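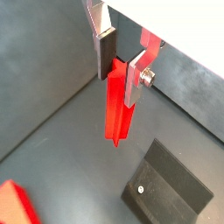 Is the robot open day at Pultidmont worth two hours with a kid who wants lasers?

Posted by Areeba Ghumman, 9/20/23

My son's class got a flyer for the fall open day at the Pultidmont workshops. The big item on the program is "robot shape sorting, live." He is seven and has pictured something with lasers. I have pictured a baby toy. Has anyone been to one of these? Mostly I'd like to know whether you can see anything from behind the rope, whether the staff mind questions, and whether there's somewhere to sit, as my mother is coming too and she does not stand for robots, literally or otherwise.

Oldřich Malý

I went in March, on the strength of free parking. Yes, it is a baby toy. Big board with holes in it, star goes in the star hole. I did mine in under a minute at age two, according to my mother, who is the only source.

But I stayed 40 minutes, so make of that what you will. The interesting part is everything before the star goes in. The arm has to hold the piece upright, get it over the right hole, and turn it so the points line up, and a star is fussy about that in a way a round peg isn't. From across the room it looks like the arm is thinking about lunch. Up at the front you can see how little room there is to be wrong.

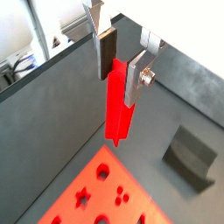 The red star held above the board, point first, with the star-shaped hole waiting in the board.

Seating: there was one bench, by the Hato table, where they give out pens. Get your mother there early. Staff were happy to talk, possibly too happy. I asked one small question about the fingers and came home with a lot of knowledge about bolts.

For the lasers I have no good news. I'd tell him it's a claw machine run by somebody who wants to win — that worked on my nephew.

One tip if he gets restless: have him pick out which hole each piece belongs to before the arm gets there. The star is easy. The dark block with the scoop out of the top had two grown men arguing, and one of them was me.
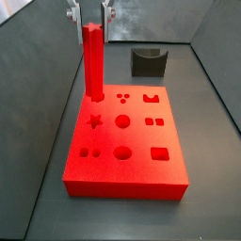
What to ask the staff

Posted by Kvido Bednárik

Agree with most of the above except the parking, which is free only if you find it. Go in by the Vinar gate.

Things I'd ask, having asked some of them:

How does it know where the hole is? You'll get a short answer or a long one depending on who's on shift.

What happens if it misses? Kids like this one best. Ask it quietly, or the person running the thing takes it personally.

Why a star? I was told it's harder to line up than a circle. I'd worked that out, but I nodded.

Can we try it by hand? They said no to me. They may say yes to a seven-year-old.

As for seeing anything, the work area has gray walls on the sides, so a short person standing at the wrong spot gets an excellent view of gray wall. Put him at the front corner and hold your ground. It isn't fast, either. If he's used to videos where the robot does 100 of something set to music, warn him in the car.

Sławomir Zalewska

is there food

Kvido Bednárik

There's a Dvořáček van outside. Dumplings good, coffee not.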